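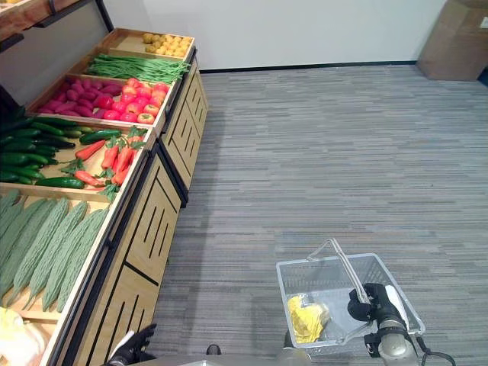

## 4. Recording and scoring a produce-picking run

The steps in this section apply to the two-arm shopping task in the Skullo benchmark. The right arm carries the basket for the whole episode and the left arm does the picking. Complete the calibration in Section 3 first. Scores from an uncalibrated head camera cannot be compared with the reference results.

### 4.1 Before the first episode

1. Fill the bins to the level given in the stocking sheet. Keep one kind of produce in each bin or half bin.
2. Park the base facing the display at the angle saved in the station file.
3. Hang the basket handle in the right gripper and close the gripper in force mode. Do not use position mode. The handle is thin, and position mode lets it rotate.
4. Start the Brinditz logger and wait for both wrist streams to report.
5. Load an item list. Each list names 2 target items, in order.

> **Caution:** Keep clear of both arms while the logger is armed. The left arm can sweep the full depth of the bins without warning.

### 4.2 Running an episode

1. Send `start`. The episode clock runs for 900 seconds.
2. Let the policy act without help. If the operator touches the basket, the display or either arm, mark the episode `void`.
3. When the clock stops or the policy sends `done`, hold both arms in place until the logger closes the file.
4. Empty the basket and return each item to its own bin.
5. Reset any produce that has crossed a bin divider.

Long items, such as cucumbers and carrots, often come to rest across a divider. The scorer assigns an item by the bin under its midpoint, so a stray left over from an earlier episode will be scored as the wrong kind.

> **Note:** The basket is transparent. Depth readings through its walls are unreliable, and the scorer ignores them. Item presence is taken from color only.

### 4.3 Scoring

Run the Neagu scorer on the closed file. It reports three values:

| Field | Meaning |
|---|---|
| `pick` | Target lifted clear of its bin |
| `place` | Target at rest inside the basket |
| `tilt` | Largest basket angle during the episode, in degrees |

An episode passes if `place` is true for every target and `tilt` stays at or below 11. Report voided episodes separately. Do not add them to the failures.

### 4.4 Known effects on the result

In the May release of the baseline policy, most failed placements followed a good pick. The left arm reached the basket, but the right arm had drifted during the base move and the opening was no longer where the policy expected it. Holding the right wrist at a fixed height during base motion removed most of these cases. This setting is called `carry_lock` and is off by default. State its value with any published score.

Bean pods are scored as a bundle. A grasp that lifts several pods counts as one pick.

Files recorded with Famell firmware need the time offset in Appendix B before scoring.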